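July
Logged by Listent service desk, Botha site

Ticket 17 – label printer in goods-in skipping labels

Reported at 8.40 am. The Mestik printer by the goods-in door feeds a blank label after every printed one. Started after the roll was changed first thing. Tella (the stock program) shows no error and each job goes through as complete. The user has already turned the printer off and on twice.

9.05 – Asked for the label size on the box. Same size we always order. Asked the user to open the lid, check the roll was sitting square and close it again. Still skipping.

9.20 – Went down to look. Roll is the right way up and the guides are against the paper. Ran the printer's own test page by holding the feed button while switching on. Test page came out with the text starting halfway down one label and finishing on the next. That rules out Tella and the network cable, as the test page doesn't use either.

9.35 – Cleaned the gap sensor with a dry swab. There was a strip of label backing stuck near it, which I removed. Ran the test page again. Better, but the text was still too low and every few labels there was a blank.

9.50 – Ran the calibration from the front panel. It fed several labels and stopped with a red light. Tried again, same result. The manual only says to "check media" for a red light, so no help there.

10.15 – Measured the gap between the labels on this roll against the last few left on the old core. The new roll has a narrower gap. The box has the same stock code as before but the supplier's label on the side is a different colour, so I think they have changed the make without saying. Have asked purchasing to check.

10.40 – Went into the printer settings on the goods-in PC. Media type was set to "continuous" and should be "labels with gaps". I don't know when this was changed. It may have been like that for a long time and the old rolls coped. Set it back, raised sensor sensitivity from 6 to 11 and saved it to the printer. If you only press Apply it is lost when the printer is switched off, so use Save to Device.

10.50 – Calibration went through and the light is green. Test page lines up.

11.10 – Printed 23 labels from Tella as one batch, mixed short and long descriptions. All on their own label, no blanks. Barcodes scanned at the desk with the old handset. One long description runs close to the right-hand edge but it did that before and it is a layout matter – see the other ticket.

Still to do:
– Purchasing to find out whether the narrower gap is permanent. If it is, the dispatch printer will need the same change when its roll runs out.
– Add the sensitivity setting to the printer sheet on the shared drive. The sheet still shows the old driver as well.
– Throw away the misprinted labels in the tray. Some have real stock codes on them and shouldn't end up on a box.

Status: fixed, left open until the next roll change. If the blanks come back, please reply on this ticket and don't raise a new one.
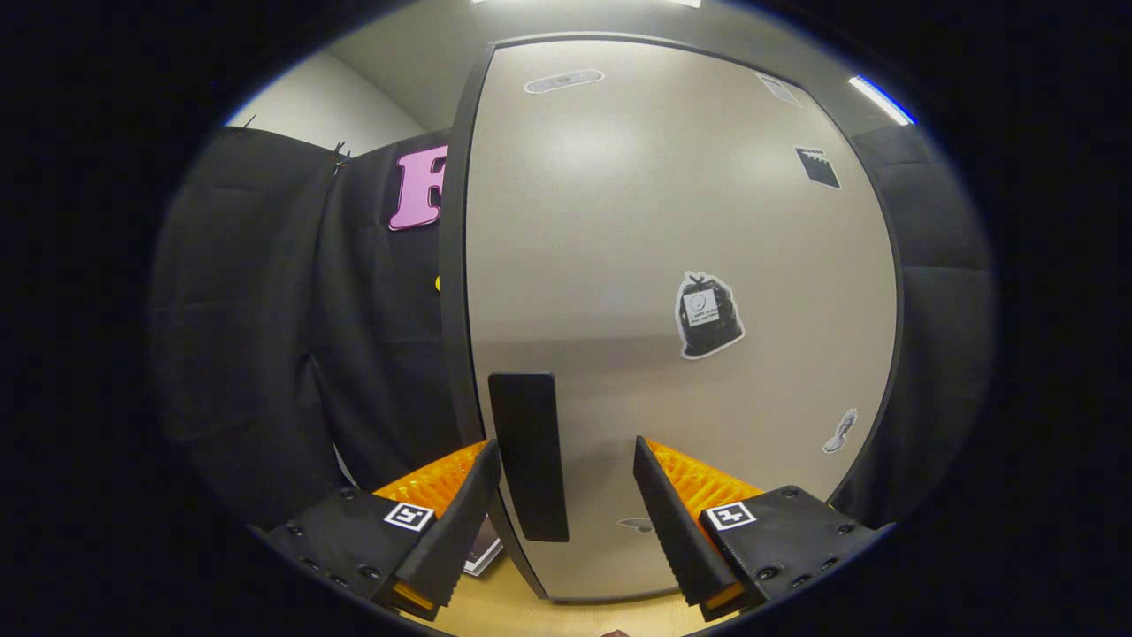

Attachment 1 of 1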